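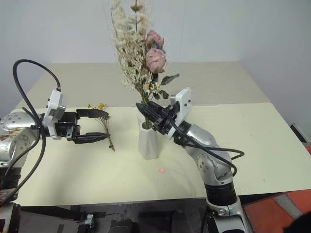 Slide 1: Two arms, one vase, dried flowers. Yellow sprig on the left, bouquet in the middle.

Hi everybody, thanks for coming back after coffee. I'm Mamta Nishad, I work on manipulation at Ralldale, and I have ten minutes on the clock, so I'm going to talk fast and Khairul is going to wave at me when I run over.

(Leave the slide up for a second. People like the flowers.)

So the talk is called "Which fingers for flowers," and it's a comparison of two sets of gripper fingers on the same pair of arms. We have the stock Brernusard fingers, which are the long flat ones, and we have the Caron pads, which are soft and kind of fat and cost more than I wanted to spend. I went into this rooting for the Caron pads. Keep that in mind when I get to the results!

Why dried flowers? They're awful to handle, that's why. A dried stem gives you almost nothing to squeeze. Too light and it slides out, too hard and it cracks, and the gap between those two is tiny. Fresh stems bend and forgive you. We tried fresh ones back in January and I got bored, everything worked.

The task is simple to say. One gripper holds the bouquet at the stems so it doesn't spin in the vase, the other one picks up a single sprig and adds it. Holding matters way more than I expected going in. If the bouquet turns even a little, the gap you were aiming for is gone, and now you're poking a rose.

(Ask: who here has worked with two arms? Usually a few hands. If nobody, skip the cable joke.)

Okay, setup. Same controller for both finger sets, same speeds, same person driving. That was me, mostly, and Khairul Pasaribu for the late runs. We did 40 tries per finger set and swapped the fingers at lunch so that neither set got all the tired afternoon driving. We reset the vase by hand each time. I know, I know, somebody is going to ask about that, and yes, the bouquet was a little different every time. I think that's fine for what we wanted to learn.

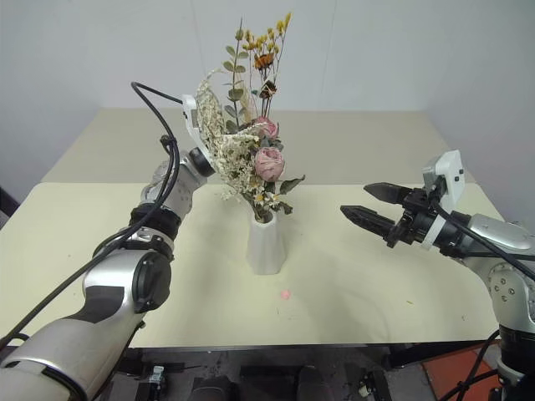

Now the cameras, and I want to spend a minute on this even though it's not in the title. We compared a head view with a wrist view for the approach. The head view is great for the big picture. You can see both arms and the whole table, and you can tell if you're about to clip something with an elbow. What it's terrible at is the last little bit, when the bouquet itself blocks your fingers. You come in from one side and the gripper just vanishes behind a big fluffy plume. You're driving on faith at that point.

The wrist view fixes that for the arm that's reaching in, but then you lose all sense of where the other arm is. What I ended up doing was head view until I was close, wrist view for the pinch, then back to the head view before moving away. Khairul hated switching and stayed on the head view the whole time. His grasps were slower and his elbow bumps were zero, so make of that what you will.

(Drink some water. Check the time.)

Results! For picking up the single sprig, the flat fingers won. It wasn't close. The Caron pads are so wide that they push a thin stem along the table before they get hold of it. For holding the bouquet at the stems, though, the pads were nicer. They wrap a bit, and I snapped a lot fewer stems with them. So my real answer is one of each, flat fingers on the picking side and pads on the holding side, and yes, that means your two arms aren't the same anymore and your calibration person will be cross with you.

Couple of smaller things. Open the fingers wider than you think you need on the way in. Leave slack in the wrist cable, more than looks tidy, or the arm tugs on it at the end of its reach. And vacuum the table between runs, dried petals get everywhere and they do get into the linkages.

What's next: the group at Kurnville has lent us a force sensor, and I'd like to redo the holding half with a proper squeeze limit in place of me eyeballing it.

(Stop here if Khairul is waving. Otherwise take the calibration question first, it always comes up, and the spare slide on finger swaps is right after this one.)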